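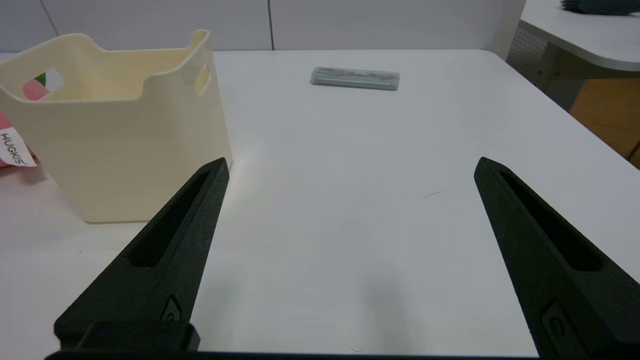
Severin Gruber wrote to ask whether the small items can go in before the bin is in its final place on the shelf. They can, but a bin with a scalloped rim is easier to set straight while it is empty, so the steps below start that way.

4. Filling and placing the storage bin

4.1 Wash the bin in lukewarm water with a little dish soap. Dry it inside and out.

4.2 Set it on a flat surface, such as a table, with the handle openings to the left and right.

4.3 Sort the packages by size. Flat packages go in first, upright, with the label facing you.

4.4 Add the soft items next. Do not press them down below the handle openings — you need room for your fingers there.

4.5 Keep the contents 500 g under the limit given on your packing slip if the bin will go on the top shelf.

Note: Small pieces can slip out through the handle openings. Put them in a pouch first. The Tadcombe pouch (part 562) fits flat against the wall of the bin.

4.6 Lift the bin by both handle openings and slide it onto the shelf. Leave a gap of 7 mm on each side.

Caution: Do not lift a full bin by the rim. Do not stack a second bin on top unless the Kuster lid is fitted.

Caution: Keep the bin away from heaters and stove tops.

4.7 Clip the label holder to the shelf edge. See section 5 for writing and changing labels.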